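Switching to one big grocery trip a week

For most of my adult life I bought groceries whenever I ran out of something. That meant four or five stops a week, usually on the way home, usually hungry. I would go in for milk and come out with milk, crackers, a second jar of mustard and nothing to cook. In the spring I decided to try one trip a week and see how long I could keep it up. I'm still doing it, so I thought I'd write down what changed.

The day matters more than I expected. I started with Saturday because that's when everyone shops, and I spent most of the first month standing in line. Now I go on Tuesday at 7:30 in the evening. The parking lot at Lekside is half empty by then and the shelves have usually been restocked. The bakery is picked over, but I buy my bread frozen anyway.

I keep the list on paper. I tried an app called Zukance for a few weeks and it was fine, but I kept getting messages while I was reading it and losing my place. The paper list lives on the side of the fridge with a pencil on a string. It has two columns. The left one is for things we are out of, the right one is for meals. I only plan 3 real dinners. The rest of the week is leftovers, eggs, or something from the freezer. When I planned seven dinners I threw food away every single week.

Vegetables were the hard part. When you shop daily you can buy whatever looks good and eat it that night. When you shop once, you have to think about what will still be worth eating six days later. Lettuce in a bag is out for me. Spinach gets eaten in the first two days or cooked down and frozen. The things I rely on are carrots, onions, regular green cabbage and napa cabbage.
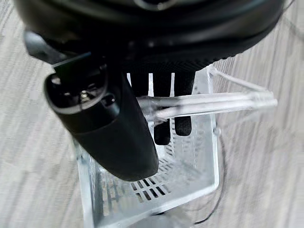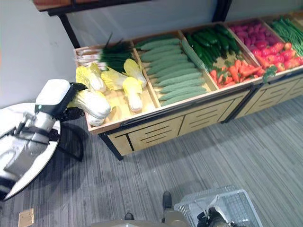

Lekside, September

Napa cabbage was new to me this year. I had only ever eaten it in restaurants. A whole head keeps in the bottom drawer for well over a week if I leave it uncut and wrap it in a paper towel inside a loose bag. Once it's cut, I use it within a few days. The outer leaves sometimes go a little limp and I pull those off and put them in soup. The thick white parts go in the pan first and the leafy parts at the very end.

My usual way of cooking it is plain. I slice half a head across, fry some garlic and ginger in oil, add the cabbage with a spoonful of soy sauce, and put a lid on for a few minutes. It goes over rice with a fried egg. The other half becomes slaw with rice vinegar and a bit of sugar, and that covers lunch for two days.

I did have to sort out the fridge. Mine is a Cozma, old and not very big, and the bottom drawer had turned into a place for half lemons and forgotten celery. I emptied it and made one rule, which is that whatever is oldest sits in front. I also bought a set of Honus containers with flat lids. They stack well. The smallest size is too small for anything except chopped scallions, and I wouldn't buy those again.

As for money, I kept receipts because I wanted a number. So far I have spent 200 dollars less than I did over the same months last year, with prices going up in the meantime. I had hoped for more. Most of the difference is snacks I no longer buy because I'm not in the store to see them. The rest is produce I used to throw out.

The bigger change is the evenings. I come straight home now and dinner is started by six. I don't miss the store at all, except that I used to enjoy looking at what had come in — the first corn, the good tomatoes — and I see less of that going once a week after dark.

There are still weeks when it falls apart. Last week I forgot rice and coffee, and went back for the coffee the next morning. The rice waited. We had noodles.

Next I want to try the same thing with household stuff, soap and paper towels and so on, once a month. I have a shelf in the hall closet that should hold it if I move the vacuum.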